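Writing Obituaries and Death Notices
Session 2 handout, Prokunthorpe Community Newsroom course
January 24, 2026

Read before class. Bring the Seneviratne packet, we start with it.

Notice vs. obituary
Notice = paid, short, family or funeral home sends it. Name, age, date, service. Obituary = longer, tells a life. Some papers run both, some charge for both. The Pellovow Courier charges by the line, so families cut. Watch what they cut first (usually the survivors' towns, then the middle names).

Order most papers use
Full name with nickname, age, town, date of death. Then birth, parents, schooling, work, service record, clubs, survivors, who died before, service details, donations. You can move work up if the work is what people knew them for. Don't bury the service time in the last paragraph of a long one, readers are scanning for it.

Cause of death
Family decides. "After a brief illness" is fine if they say so. Never guess from the donation line.
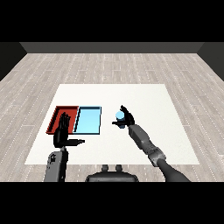
Checking
Call the funeral home back at the number you look up yourself, not the one in the email. Every time. Then check:
- age against birth date, do the subtraction
- spelling of every survivor, incl. in-laws
- maiden names
- day and date of service match
- church or hall is in the town they say it is

In the Zonotau archive exercise you get 187 notices, already sorted by year. Pick any 2 and mark erors in pencil. Full archive is 3,049 but we're not using it this term.

Wording
"Died" or "passed away", follow house style, but don't mix in one piece. "Survived by" takes people. Pets are ok if the family asks, put them last. Skip "lost his battle" unless its in a quote.

For next time
Draft one obituary from the packet interview, under 400 words. Keep your notes, you'll swap them with a partner and she or he checks your facts against them. Corrections policy is on the back page of the packet, read that too.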